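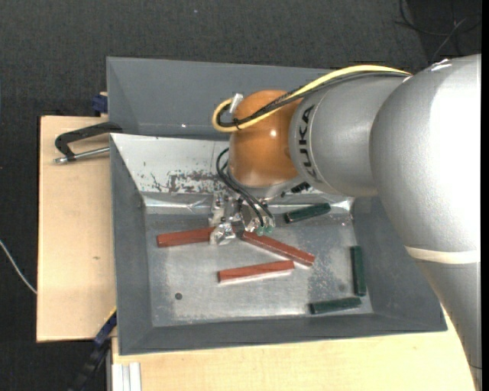

The grandmother came up to Wunstead on the early bus, with her reading glasses in one coat pocket and a cheese roll in the other, because her grandson had told her there would be no lunch worth having. She had sorted bars at the Mulcahy works for most of her life, the red ones from the green ones and the good from the bent, and now the young people at Siltaser wanted her to show a machine how it was done.

"You just hold the handles," her grandson said, "and it does what you do."

"Then it'll want a sit-down by ten," she said.

They gave her a stool, two handles on long jointed arms, and a pair of foot pedals she decided at once not to trust. On the other side of the glass stood the big arm with its orange wrist, leaning over the metal bin the way a heron leans over a pond, and when she moved her right hand an inch it moved an inch too, politely, as if it had been waiting all morning to be asked. She said "Oh!" quite loudly and then looked to see if anyone had heard. They all had.

The first bar she dropped. The second she squeezed so hard that a boy at the computer sucked in his breath. You couldn't feel the weight of things properly through the handles – that was the trouble – and she had always worked by weight, with her eyes half on the window and her mind on what to cook. So she did what she used to do with new girls at the works. She slowed right down. She came in low over a red bar, let the fingers settle on the end of it, and gave it a tiny nudge before she closed them, to hear whether it was lying free.

"What was that?" the boy asked. "That little push."

"That's asking," she said.

He wrote it down. It was demonstration 1,204, counting everybody who had sat on that stool since June, and he told her, a bit shyly, that in none of the others had anyone thought to ask.

She stayed until 5, long after the cheese roll was gone, and by then she had even made her peace with the left pedal. At the end they let the arm try by itself. It hung over the bin for such a long while that she found her own hand had come up off her lap to help. Then it went down, slow and low, and touched the end of a red bar, and nudged it.

"Well, go on, love," she told it through the glass. "Pick it up."

We use cookies to remember your reading preferences. Accept all | Manage settings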